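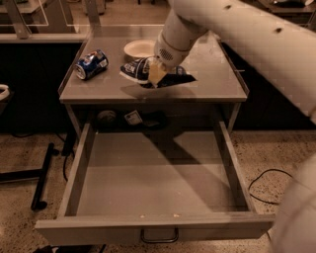
How to Read Your Sample Ballot Before a Local Election

If you have ever stood in a voting booth in front of the water board race, pen in hand, without the faintest idea who any of those people were, welcome, pull up a chair. I did that for years. I would know exactly who I wanted for governor, and then I would turn the ballot over and there would be a whole second page of names and a bond question written in what might as well have been Latin.

I live in Mullness, where the last race for the Tarwood district seat on the town council was decided by 45 votes, so these days I sit down with my sample ballot beforehand. It takes me one evening with a pot of tea. My neighbor Sum-yee Fu does hers over breakfast in much less time, but she is a faster reader than I am and she doesn't stop to call her sister.

What you'll need

Your sample ballot, on paper or printed out
A pencil and a highlighter
A phone or computer
A notebook, or the back of an envelope if you're that sort of person (I am)

Step 1: Get the right ballot

Go to your county or town election office website and look for "sample ballot" or "my ballot." You'll usually be asked for your name and address, and sometimes your birth date. If the site gives you a general ballot for the whole county, keep looking, or call the office and ask how to find the one for your own address. Two houses on the same street can get different ballots! District lines run down the middle of roads and behind back fences, and school lines hardly ever match council lines.

While you're on the site, check that you're registered at your current address. If anything looks wrong, call that same day. Deadlines are different from place to place, and the people who answer the phone would much sooner hear from you now than at the polling place.

Step 2: Go through once with the pencil

Don't look anything up yet. Just read the whole thing from top to bottom, both sides, and put a check next to every race where you already know your choice and a question mark next to everything else. Most of my question marks are on the back page, and I'd guess yours will be too.

Look at the instructions above each race as you go. Some say "Vote for one" and some say "Vote for no more than three," and it is very easy to skim past that. You can choose fewer than the number given, but if you mark more than the limit, your vote in that race generally won't count.

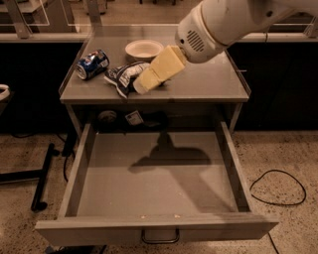
Soda can and crumpled chip bag on the small gray table.

Step 3: Find out what the job is

I used to skip straight to the candidates, and I think it was a mistake. Before you decide who should be county clerk, find out what the county clerk does where you live. The duties change a good deal from one place to the next. The county website will normally have a page for each office, and it's worth a couple of minutes each.

Write one line per office in your notebook. Mine for the water board says "sets rates, approves pipe work, meets first week of month." Once I had that down I knew what to ask about, and a candidate's thoughts on national matters suddenly seemed a lot less important than whether she had read the last rate study.

Step 4: Look up the people

Start with anything the candidates have put out themselves, then move on to other sources. I go in this order:

The voter guide, if your state or county mails one
The candidate's own website or page
Local newspaper questionnaires and interviews
Recordings of a candidate forum
Meeting minutes, for anyone already in office

That last one is my favorite, and hardly anyone I know bothers with it. Minutes show how a member voted and whether they turned up. They are dry as toast, I'll grant you, but you can search them for a word you care about. Last time I searched for "Druvby," the name of the old footbridge by the park, and found that the same council member who had promised on his flyer to fix it had voted twice to put it off. Maybe he had good reasons – I wrote and asked him, and he sent back a long and quite decent answer about the cost of the steel.

If two candidates look the same to you on paper, send each of them one short question by email. People running for small offices often write their own replies. Mei Haddad, who ran for school board here, told me that she got five emails from voters in the whole campaign and answered every one of them at her kitchen table after the kids were in bed.

Step 5: Take the ballot questions slowly

Ballot questions are where most people give up, and I don't blame them. The wording is written by lawyers and it can run to half a page without a period. Cover it with a piece of paper and slide the paper down one line at a time. Highlight the verb (authorize, repeal, amend, renew) and highlight any dollar amount.

Then write two sentences of your own. The first starts with "A yes vote means" and the second starts with "A no vote means."
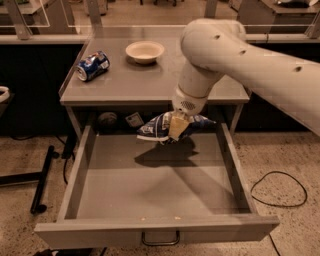

Watch for questions that ask you to repeal something, where voting yes takes a rule away and voting no leaves it in place. I got one of those backwards once, and I was cross with myself until December.

For anything with money in it, look for the fiscal note or the cost estimate. Our last library bond came with a table showing the cost per household, and the yearly figure was $163 for a house like mine. I could think about that number. I could not think about the total at all, with all those zeros on it.

Step 6: Make your list to take along

Copy your choices onto one clean sheet, in the same order as the ballot. Many places let you bring written notes into the booth, but some don't allow phones, so paper is the safer bet. Check your local rules on both. Leave off campaign flyers, buttons and slogan T-shirts, as those are often not allowed near the polls.

It's fine to leave a race blank. The rest of your ballot still counts. If I've done my reading and I still can't choose, I skip it without guilt, though I do try to have fewer blanks each year.

A few last things

Check your polling place again the week before, even if you've gone to the same one forever. Ours moved from the school gym to the Aksoy Hall on the other side of town, and I met two of my neighbors at the locked gym door at seven in the morning. If you vote by mail, read the envelope directions twice and sign where it tells you to sign.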